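New cables, old clamp, happy robot

I finally got to spend a whole day on the picking cell, and I loved every minute of it!

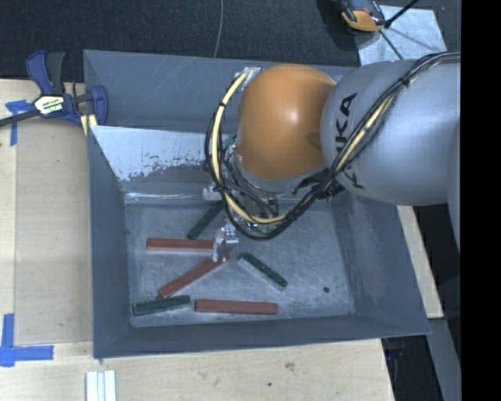 The job on my list was the cable bundle. Ours has to leave enough slack for the wrist to turn all the way over, and the old loop was too tight. Every time the arm reached for the far corner of the bin it tugged on the gripper wiring, and after 900 picks or so the gripper would drop out with fault 111. Sharada found that one in October and we'd been living with it (reset, carry on, grumble) ever since.

So I cut the ties, let out a big generous curve and ran the whole pick program at crawl speed with my hand near the stop button. Two ties had to move again. Then Decha wanted the bin checked – he's right, a bin that creeps even a little throws off every pick – so I snugged up the bar clamp and went over the tape marks on the table.

I still want to vacuum the bin floor, because the dust gets on the blocks and then on the fingers. And Kirsten has promised me a proper cable sleeve from Szulc, which I'm way too excited about. Next week we put the speed back up!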